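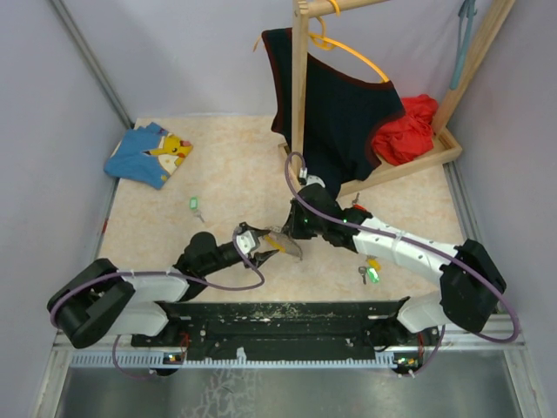
Vol. 3, p. 2

How to run a two-arm demo at an open day

Notes from the Tornville open day, written up for whoever does Ivunmont in March. Quick version – Atif Khattak has the long one.

Before doors

Power up both arms, then check the little lights on the boards at each end of the rail. Run the cables by hand through a full reach. The purple ones loop up near the grippers and they snag if you get lazy.

Clothes rack goes back right, top on the hanger. Folded cloth on the left. Keys out on the table, tags on. Leave the middle clear – you need it for the handover.

The handover

Both grippers meet near the center with the yellow piece pinched between them. Start slow. Close the second gripper fully before you open the first, then wait a beat. People at the back want to see it too.

Dropped it? Hit stop, arms home, reach in, put it back, start over. Dont reach in while its moving. Ever.

Talking

Say what the arms are about to do, then shut up and let them do it. Kids always ask about the Pikachu cloth. Let them.

Grown-ups ask about price. Send them to the Lodon table.

Packing up

Arms home, power off, cables last. Count the keys back into the Lyimo box. Wipe the steel panel at the front, it shows every smudge. Log sheet goes to Atif teh same evening.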